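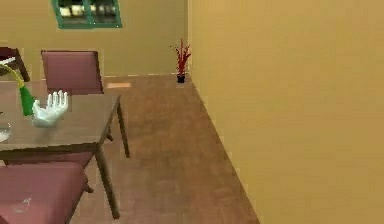
Studora is a rule checker for simulated robot work. You give it a scene, a robot and a task, and it tells you which of your own safety and quality rules the task would break before you run it on real hardware. I have used it since June for our household tasks, and I want to write down what I think, because the few reviews I found were all about the price. Most of my testing was done in the dining room scene, with the white five-finger hand at the table. It is a good room for rules. The hand has a green bottle or vase standing directly beside it, there is a clear glass bowl on the same table, and maroon chairs stand close to the table, so almost every movement has something near it that you would not like to hit.

First the installation. It took me one morning, and half of this was my own mistake with the license file. The manual is correct but short. If you come from Collet, as we did, you can import your old scenes, but the names of the objects arrive with the underscores removed and you must repair them by hand. I wrote a small script for it. Support told me this will be changed.

The main part of the program is the rule book. A rule is a sentence with a few fields, for example "keep distance from fragile object" with a value and a speed. The standard package comes with 40 rules, and you can switch each one off. I advise not to switch off any in the first week. I did it with the rule about resting poses, which I found too strict, and later I had to put it back. This rule asks that a hand which waits at a table must have a declared waiting position, and that the declaration says what the fingers are doing. I thought it was paperwork. Then I compared a hand waiting with open fingers pointing up and one waiting with the fingers closed, and the distance I needed to the neighboring objects was not the same at all. Now all our tasks have it.

What I like most is how the program treats transparent things. In many simulators a glass bowl is only a shape with another color setting, and a planner with perfect knowledge will avoid it every time. A real camera will not see it so well. Studora lets you mark an object as "hard to see", and then it makes the safety zone bigger and writes a warning if the task depends on a camera only. I think this should be normal practice everywhere, with or without this tool.

Thin objects are the weak point. The green piece on the table has a thin curved stem that goes up and away to the side, and with the standard settings the checker put one big box around everything. The result was that half of the air over the table was forbidden. You can choose the finer shape, but then a check that took 20 seconds takes several minutes. My colleague Ajith Rao keeps the big box for daily work and uses the finer shape before a release. I do the same now, but I would prefer that the program decide this alone.

The rules about people are good for industry and less good for homes. There is a rule for walkways, and it measured the open floor between the table and the yellow wall correctly. There is no rule for a chair that somebody pulls back. In a home the chairs move all day. I made two copies of the scene, one with the chairs in and one with the chairs out, and I check both. Beda, which we tried before, has movable zones for this purpose, although its reports are hard to read.

The reports in Studora are very clear – one page for each task, with the rule, the moment and the object. I showed one to our safety person in Fedville, who does not work with robots, and she understood it without my help. For me this is worth a lot. The export to a spreadsheet works too, but the commas in the comments break the columns.

One more warning. A passed check is a statement about the scene, and the scene is clean in a way that a real kitchen or dining room never is. We ran more than 3,000 checks and I still ask for a slow first run on the real table with a person at the stop button. The manual says the same on page 2, and I wish it was printed bigger.

I give it four stars from five. I take away one for the thin objects and the chairs. If you work only with boxes on a conveyor, you can probably give it five.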